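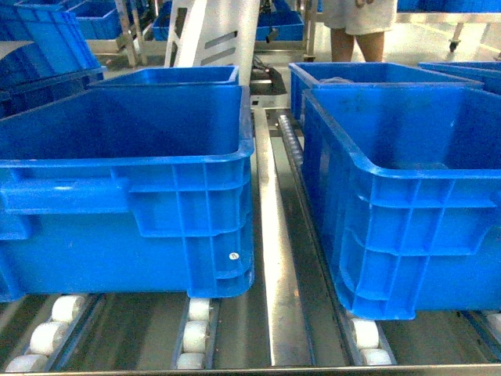 4.2 Kit under review

The Vusska bench kit is sold as a pair of arms with parallel grippers, a wrist camera for each arm, a head camera and the control software. The seller, Dolan, also offers a setup visit, which we did not take. We bought the kit at list price and had no contact with the maker during the trial other than two support requests, both answered by email.

Setup was done by one of us (Nghĩa Mạc) using the printed guide. The guide covers fixing the arms and pairing the cameras well enough, but its pages on gripper force are for an older release of the software and the menu names no longer match. We set the force by hand and left it alone for the rest of the trial.

Objects were handled on a table covered in grey carpet with a red trim. The main test object was an orange cylinder with four small holes in its flat top (Figure 2). A trial was counted as complete if the object was lifted, held and put down upright with no help from the operator.

Figure 2. Wrist camera view in the single-object task. The cylinder, printed "4680" several times round its side, stands upright between the two gripper fingers.
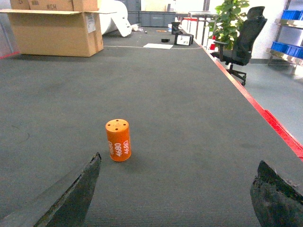 4.3 Results with the bench kit

Over 17 working days we ran 1,406 trials, of which 1,211 were complete. Most of the failed trials were near misses in which a finger touched the side of the object and tipped it over. Dropped objects were less common. The two arms gave similar results when used singly, so we report them together.

Two-arm work was slower. The software will not let both grippers close at the same moment unless a shared plan has been loaded,
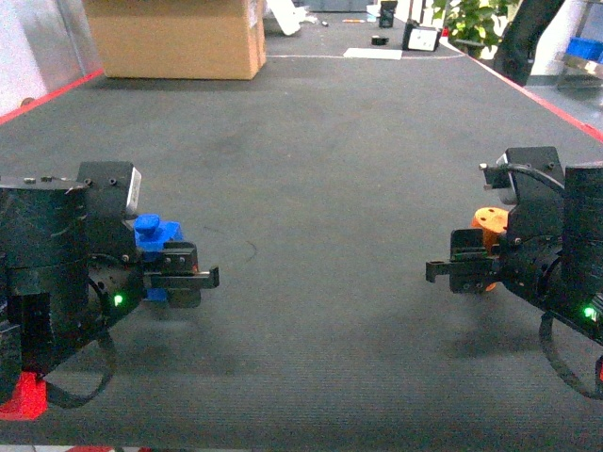 and writing such a plan took us most of a Friday. Once loaded it ran without changes. We did not test handovers from one arm to the other, which the Zinberg review covers in some detail for the earlier Trornier kit.

Support was adequate. Our first request, on the menu names, was closed with a link to a newer guide. The second, on a camera that lost its pairing after each restart, was still open when the trial ended in March.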